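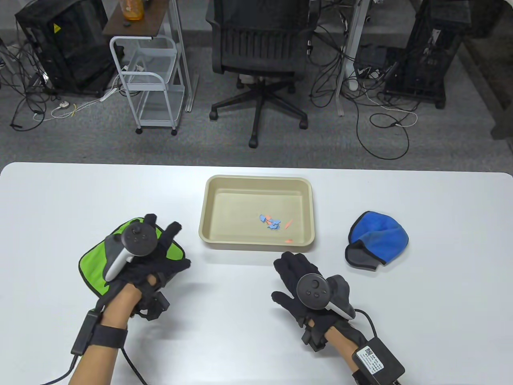 Where Does Scrap Paper Go?
Priltcombe Children's Learning Centre, Junior Explainers

Cutting and tearing paper leaves many small pieces behind. These pieces are called scraps. A shallow tray with a raised rim is a useful place to gather them. In the tray shown on this page, most of the scraps are light blue and a few thin ones are orange.

Why does the tray have a rim?
Paper is very light. A sneeze or an open window can send it sliding across a table and onto the carpet. The rim stops most pieces before they reach the edge.

What is paper made of?
Most paper is made of tiny threads called fibres, which come from wood. When you tear a scrap slowly, you may see the fibres along the torn edge. They look like fine fuzz.

Can scraps be used again?
Yes. Coloured scraps can become a mosaic, a greeting card or confetti for a collage. Paper can also be soaked in water, mashed into pulp and dried flat to make a new sheet. Very small pieces can be difficult for recycling centres to sort, so please ask an adult about the rules where you live.

Words to know
Fibre: a very thin thread.
Pulp: a soft, wet mixture of fibres and water.
Rim: the raised edge of a tray or bowl.

Text by Graça Macedo. Reviewed by Gerd Rathjen, January 21, 2021.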